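Nimiswood Dental – Sterilization Room, Inspection Checklist
Checked by: Zsófia Sárközi
Month: October

1. Handpieces oiled before the autoclave – OK
Comment: The oil bottle is almost finished, please order a new one.

2. Pouches sealed and dated – NOT OK
Comment: I found 2 pouches without a date in the drawer of room 4. They went back for a new cycle.

3. Door gasket of the autoclave – OK
Comment: Cleaned with a soft cloth. There is a small mark on the lower side, same as last time.

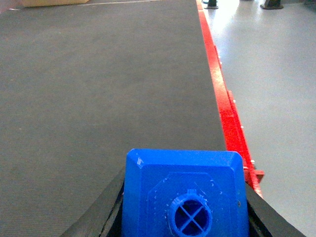
4. Spore test result in the logbook – OK
Comment: Cycle 77 is signed by Fanni Gulyás. The page before it has no signature, so I asked Mariann Boros to look at it.

5. Waterline flush in the morning – PARTLY
Comment: Done in all rooms, but written down only in two. If it is not written, the inspector will count it as not done.

6. Sharps containers below the fill line – OK

7. Eyewash station – NOT OK
Comment: The water comes, but the left cap is hard to open with gloves. Leonor Loureiro will call the Narero service. Until then please use the station in the hallway.

To be checked again: points 2, 5 and 7, before the morning patients.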